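Ivside tabletop grasping set – README

Work in progress, last tidied in October. If something here disagrees with the log files, trust the log files.

What it is

Grasp attempts on small household and workshop objects, same arm throughout, two sets of fingers. We wanted to know whether covering the fingers in fabric helps or hurts on slippery things, mainly glass. Short answer so far: depends on the object, see the notes further down.

Finger sets

Karaki – bare fingers, hard pads. The baseline.
Zuser – same fingers underneath, black fuzzy fabric cover over the top. The cover shifts a bit if you don't clip it at the knuckle, so clip it.

Controller is the same for both. Closing force is the same for both too, which is arguably unfair to Zuser as the fabric eats some of the travel. We left it alone so the numbers could be compared. A rerun with force tuned per finger set is planned, no promises when.

What's in the download

1836 attempts in total. 748 with Karaki, the rest Zuser. 20 object layouts, each with its own folder. Inside each folder:

attempts.csv – one row per attempt, outcome, target object, finger set
joints/ – joint positions, one file per attempt
fixed/ – stills from the fixed camera, before approach, at close, after lift
notes.txt – whatever the operator typed at the time, spelling as found

Objects in a layout stay put between attempts unless they get knocked. If knocked, operator puts them back by eye. So don't rely on positions being exact to the milimetre.

Layouts

Mixed on purpose. Each one has at least one easy block, one thing that rolls and one thing made of glass or clear plastic. Clear objects are where the depth readings go wrong most often, so a depth-only method will look worse on those layouts than it really is. 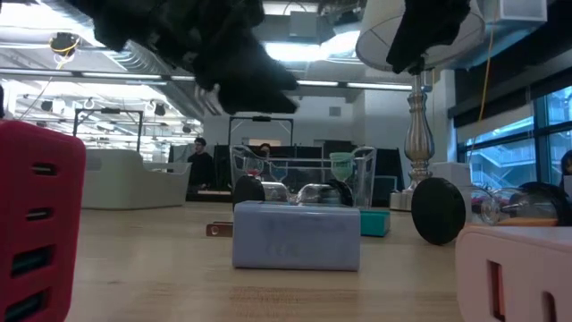
Fabric-covered fingers over a mixed layout: blocks, wheels, glass tubes, acrylic rack.

The lavender-blue block is the warm-up target for this layout, lots of room for error. Wheels are graded as medium. Tubes are hard. The little vessels at the rack are marked do-not-grasp in attempts.csv and count as a failure if touched. Same goes for the lamp.

Known problems

– Windows are not blacked out. Daylight changes through the day and so do the reflections on glass. Time of day is in the csv, use it if you train on the stills.
– People walk about in the background. If your method needs a clean backdrop you will have to mask.
– The fabric hides the fingertips at close. Contact has to be read from the joints or the lift still, the close still is often no use for Zuser.
– The fuzz sheds. Layouts 12 and up have a few stray fibres on objects after the Zuser runs, wiped off when someone noticed.
– Two operators label "slipped" differently. One counts a slip only if the object hits the table, the other counts any visible slide. Column slip_strict uses the first rule, slip_loose the second. Please say wich one you report.

Notes from the runs

Tubes: Zuser drags them sideways before lifting, Karaki pops them out. Neither is good.
Blocks: no difference worth writing down.
Wheels standing on edge: Zuser better, the fabric seems to stop them rolling off while the fingers close. Operator opinion, not tested properly.
Thin metal bits: Karaki, easily. Fabric folds under itself and lifts nothing.

Splits

Split by layout, never by attempt. Attempts within one layout look nearly identical and you will get silly scores otherwise. Suggested split file is in splits/tandale.txt, named after the machine that made it, no other meaning.

Use and contact

Fine for research and teaching. Ask before anything commercial. Faces in the background stills should be blurred in anything you publish.

Questions, broken files, wrong labels: Salma Zaki. Put the layout number and the attempt number in the message please, otherwise it takes ages to find.

To do
– force-tuned rerun
– second cover material, shorter pile
– fix the csv headers in layout 7 (two are swapped, lift and close)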